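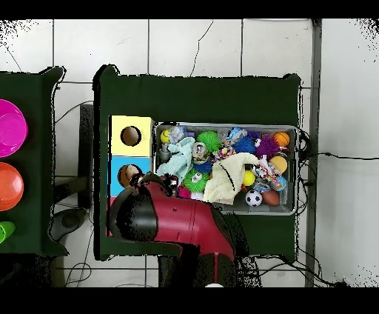 Re: [tater-list] Mixed toy bins, sorting order (msg 2458)

Print this message | E-mail this message

Earlier message, quoted:

> We have one bin for everything at Bresomora. Balls, rope toys,
> cloths, plush. By February it was full to the rim and we could
> not find the small balls under the fabric. Do you sort by size
> or by material? And do you use lids with holes?

By material. Size comes second. We run the Listhorpe bin in this order:

1. Fabric out first. A crumpled cloth hides whatever is under it and catches on spiky balls.
2. Rope toys next. They get tangled in the cloths if left.
3. Hard and rubber balls.
4. Plush last. Check seams and tags.

The boxes with round holes are for balls only. Ours stack, with yellow, blue and pink as the colors. The hole sets the size limit, so anything that will not pass through goes on the open shelf. Footballs and larger foam balls always end up there.
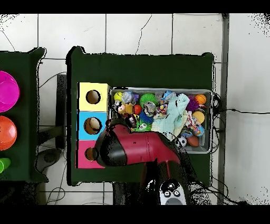
Stacked boxes at left, unsorted toys at right, rope toy near the center.

Drinks containers are a separate problem. A can or a water bottle gets dropped in with the toys and stays there. Take them out before step 1. Crushed bottles have sharp folds and should not be kept as chew toys. 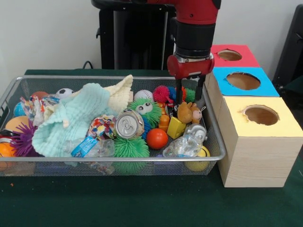
One subscriber objected off-list that empty bottles are good enrichment and that pulling them all is wasteful. Fine, but keep them in their own bin, with caps and labels removed.

Washing: cloths and rope at 60 C, plush on a cold cycle, balls wiped by hand. Waffle-weave towels hold grit, so shake them outside before they go in the machine. The Tô bags take 2 cloths each. More than that and the middle stays dirty.

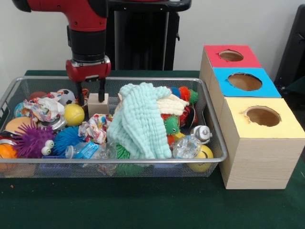
Wood blocks

Keep these out of the wash. Wipe, dry upright for 6 hours, sand any raised grain. Throw out split ones.

This site uses cookies to remember your list settings. OK
Tater list archive | Contact the list owner | Back to top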